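Kabelordnung in der Werkstatt: Sammelaktion am 28.04.2018

In den Räumen von Brendari liegen zu viele lose Kabel. Bei der Durchsicht im Lager kamen 383 Stück zusammen, davon ließen sich 98 keinem Gerät mehr zuordnen. Am Samstag wird deshalb sortiert. Beginn ist um zehn Uhr im großen Arbeitsraum, Ende gegen Mittag.

Mihret Tamiru hat die Kisten bereits beschriftet: Netzkabel, Ladekabel, Audio, Netzwerk, Unbekannt. Wer zu Hause Kabel hat, die zu unseren Leihgeräten gehören, bringt sie bitte mit. Defekte Kabel kommen in die graue Tonne neben der Tür und gehen danach zum Wertstoffhof.

Zum Aufwickeln noch ein paar Hinweise von Ibsa Demissie. Das Kabel zuerst ganz entwirren und flach auslegen. Dann in gleich großen Schlaufen legen, etwa handbreit, und nicht um den Ellbogen wickeln - die dünnen Adern brechen sonst nah am Stecker. Knoten nie festziehen, sondern von der Mitte her lockern. Zum Schluss ein Klettband darum, der Stecker bleibt außen sichtbar. Klettbänder liegen bereit, wir haben 300 Stück bestellt.

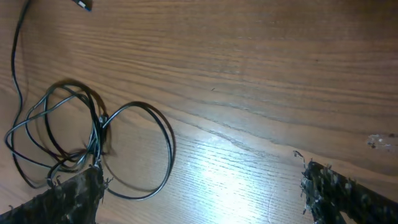

Dünnes schwarzes Kabel, noch nicht aufgewickelt.

Die fertigen Bündel kommen in das Regal Jonholm im Flur, unteres Fach. Längere Leitungen hängen wir an die Haken daneben. Eine Liste der vorhandenen Typen liegt ab der folgenden Woche im Büro aus, Raum 319. Wer etwas ausleiht, trägt sich dort ein - auch bei kurzen Ladekabeln.

Anmeldung ist nicht nötig. Rückfragen bitte an Mihret Tamiru. Der nächste Sortiertermin ist im Oktober.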